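Review: the Grultbridge Daily Recovery Workbook, second edition

The Grultbridge workbook is a spiral-bound journal for people in the first months of giving up alcohol. It covers 64 days, one double page per day, with a short reference section at the back. I used it from start to finish alongside weekly meetings and a fortnightly session with a counsellor, and I have compared it with the Jereck pocket diary, which I had used the year before.

Layout

Each left-hand page has the same fields: hours slept, meals eaten, contact made with another person, strongest craving on a scale of nought to ten, and the time it occurred. The right-hand page carries a written prompt and 22 ruled lines. The fields take four minutes to complete. The prompt takes as long as the user allows it to.

The craving field is the most useful part of the book. Recording the time as well as the strength showed me a regular peak between half past five and seven in the evening, and a smaller one late in the morning that I had not noticed before. The Jereck diary asks only for a daily mood score, and nothing of the kind could be read from it. After three weeks I moved my main meal forward by an hour, and the evening scores in the following fortnight were lower. Other things changed in the same period, so I put no great weight on this.

Prompts

The prompts are uneven. Those in the first two weeks are practical: what is in the house, who has your number, which route do you take home. From day 35 the book turns to resentment, apology and debt, and the questions become long. Several contain three questions in one sentence. Day 41 asks for a full list of persons harmed and gives the same 22 lines as every other day. I used loose sheets and clipped them in, which the spiral binding tolerates.

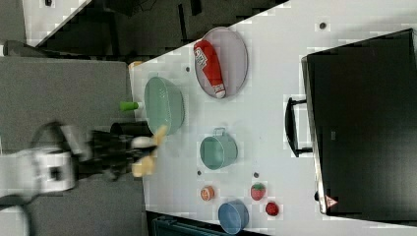 The language is broadly spiritual without being tied to one faith. "Higher power" appears in the introduction and is then mostly dropped in favour of "whatever you rely on". Readers who want a strictly secular book will find it mild but present. Readers working the steps with a sponsor may find the order of subjects inconvenient, as amends are raised before any proper inventory has been done. My sponsor, Ruairí Fahy, told me to skip days 39 to 44 and return to them later, and I did.

Reference section

The back pages contain a relapse plan, a blank contact list and a table for money not spent. The relapse plan is good. It fits on one side and can be cut out along a printed line. The money table has a weekly column and a running total; mine stood at 1,357 pounds on the last line. The contact list has room for six names and needs more.

There is no index. The section on sleep is referred to twice by page number, and both numbers are wrong, presumably carried over from the first edition.

Paper and binding

The paper takes fountain pen without showing through. The cover is thin card and had curled at both outer corners by the fifth week. Hayes sells a clear sleeve in the right size, though it adds to the cost and makes the book awkward to open flat.

Safety

One warning should be larger. The note advising heavy daily drinkers to see a doctor before stopping is in small type inside the back cover. Sudden withdrawal can be dangerous, and the note belongs on page one.

Rating: 7 out of 10. Recommended for use with meetings or counselling. I would not rely on it alone.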